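Ticket: Promo film cuts out on the hotel page
Product: Fotlow video player, embedded in Pileo site builder
Opened by: Savvas Sfakianakis, Zollham Resorts web team
Opened: June 29, 2020
Priority: High
Status: Resolved

Original report

Our short film for the island resort went up on the Zollham site this morning. It plays from the start, then the sound carries on while the picture freezes. The freeze comes at 2 minutes 14 seconds every time, just as the singer leaves the hotel by the kitchen door and goes looking for the fish market. If you wait, the picture jumps forward to the harbour and the rest plays normally.

I have tried it on the office network and at home. Same result. The copy on our own server plays all the way through, so I don't think the master file is at fault. The film is in English with Greek subtitles, and there is a second version with no subtitles for the trade site. I haven't tested that one yet.

The press launch is in July and the travel writers have already been sent the link, so we would like this looked at today if possible.

Reply from support

Thanks Savvas. Could you let us know the following:

Browser and version
Whether the freeze happens with subtitles switched off
Whether the file was uploaded through Pileo or sent straight to Fotlow
The quality setting shown in the player when it stops

Please don't delete the upload. We need the processing log that goes with it.
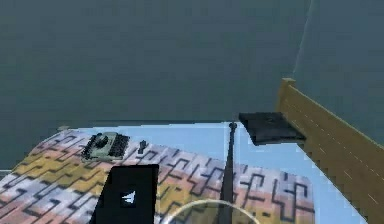 Reply from Savvas

Answers in order. Firefox and Chrome, both up to date. Yes, it still freezes with subtitles off. It was uploaded through Pileo, because the people who manage the hotel pages don't have a Fotlow login. The player says Auto.

I also tried choosing the quality by hand. On Low it doesn't freeze at all. On Medium and High it does. The trade version has the same fault at the same point.

One more thing that may or may not matter. The agency sent us a new cut last week with the opening titles shortened, after the singer's manager asked for his name to come up earlier. I replaced the old cut with the new one and kept the same page.

Reply from support

That helps. We have gone through the log. When a film is replaced on an existing page, Pileo is meant to throw away the old pieces and make new ones at each quality. Low was rebuilt correctly. Medium and High were rebuilt except for 13 pieces, which were left over from the old cut. The player reaches the first of those, finds that the timing doesn't match, and holds the last picture until it gets to a good piece.

Please try this:

1. Open the page in Pileo and go to Media, then Versions.
2. Remove the film from the page, but leave it in the library.
3. Choose Rebuild all and wait for the green tick. For a film this size allow 34 minutes.
4. Put the film back on the page and publish.
5. Clear your browser cache before you test.

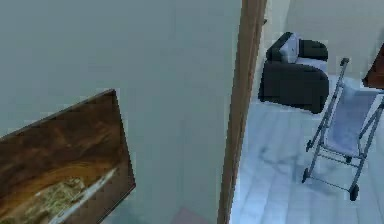
Attachment 2: still, wall and brown panel

Reply from Savvas

Rebuild done on the main version. It now plays through on High in both browsers, including the market part and the dinner at the end. Subtitles are in step.

The trade version stopped at step 3 with the message "Source busy". I left it alone for a while and tried again - same message.

Reply from support

"Source busy" means another job has hold of the file. In your case it was the thumbnail job for the Lis gallery, which had stalled. We have cancelled it from our side. Please run Rebuild all again on the trade version only.

Reply from Savvas

Worked this time. Both versions are fine on High and Medium. The gallery thumbnail still shows the old title card with the singer's name missing. Can that be changed without another rebuild?

Reply from support

Yes. In Lis, open the film, choose Poster, then Pick from film. It changes straight away and doesn't touch the video. We have passed the fault with leftover pieces to the Pileo team and will add a note to this ticket when a fix is released. Until then, upload new cuts as new films and swap the link on the page.

Ticket closed by support. Replies within 14 days will reopen it.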